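How to Make Simple Syrup for Hummingbirds, Iced Tea and Everything Else

Posted by Archana Rajput

I have been making sugar syrup in my kitchen for longer than I care to admit, first for my mother's lemonade, then for iced coffee, and these days for the hummingbirds that visit the feeder by the back steps. Friends keep asking me for "the recipe," and I always feel a little sheepish, because there are only two things in it! Still, there are a few small habits that make a batch come out clear and keep well, so let me walk you through how I do it.

What you need

Plain white granulated sugar
Tap water (filtered if yours tastes strongly of chlorine)
A medium saucepan
A kitchen scale or a measuring cup
A clean bottle or jar with a tight lid

Please stick with plain white sugar if any of this is going to the birds. Honey, brown sugar and food coloring should all stay out of the feeder. For people you can use whatever you like, and a spoonful of brown sugar in a coffee syrup is lovely.

Choosing your strength

For drinks, I use equal weights of sugar and water. My usual batch is 600 grams of each, which sounds like a lot until you have company in warm weather. If you want a thicker syrup that lasts longer in the refrigerator, go up to 800 grams of sugar and leave the water at 600.

For hummingbirds the mix is much weaker, one part sugar to four parts water by volume. So one cup of sugar goes into four cups of water, and you can halve or double that as you please. Never pour the drink syrup straight into a feeder.

Making it

1. Put the water in the saucepan first and set it over medium heat. Sugar added to a dry pan likes to sit on the bottom and sulk.

2. When the water is steaming, add the sugar a bit at a time, stirring gently. My neighbor Akash Chaturvedi dumps it in all at once and gets away with it, but he stirs like a man rowing a boat.

3. Keep stirring until you can't feel any grains under the spoon. Tip the pan a little and look at the bottom. If it looks cloudy down there, give it another minute.

4. Take it off the heat and let it cool completely with a lid on. I leave mine for 40 minutes and then check it — sometimes it needs longer in summer.

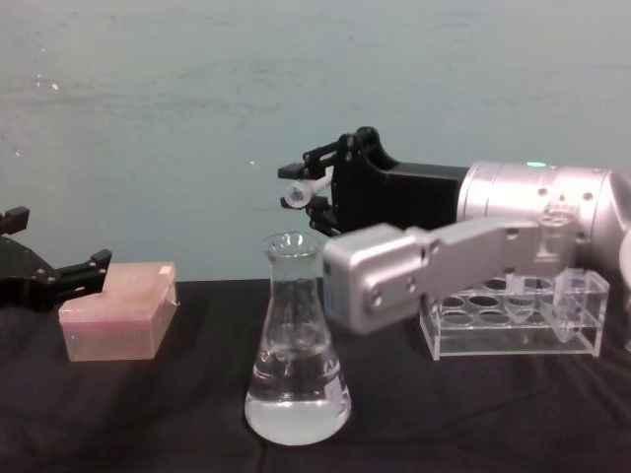 5. Pour the cooled syrup into your clean bottle. A funnel helps a great deal, and so does doing it over the sink. Wipe the neck before you put the lid on or you will be fighting with it next week.

6. Write the day on a piece of tape and stick it on the bottle. Drink syrup keeps in my refrigerator for two or three weeks. Feeder mix I throw out after one week, and in hot weather the feeder itself gets emptied and washed every other day.

If it goes wrong

Crystals in the bottle usually mean the sugar hadn't all dissolved. Warm the syrup again with a splash of water and it should come right. If you see anything floating or fuzzy, or it smells like yeast, pour it down the drain and scrub the bottle with hot water before you start over.

Next time I'll write up the ginger version, which I make every November and which takes a good deal more peeling.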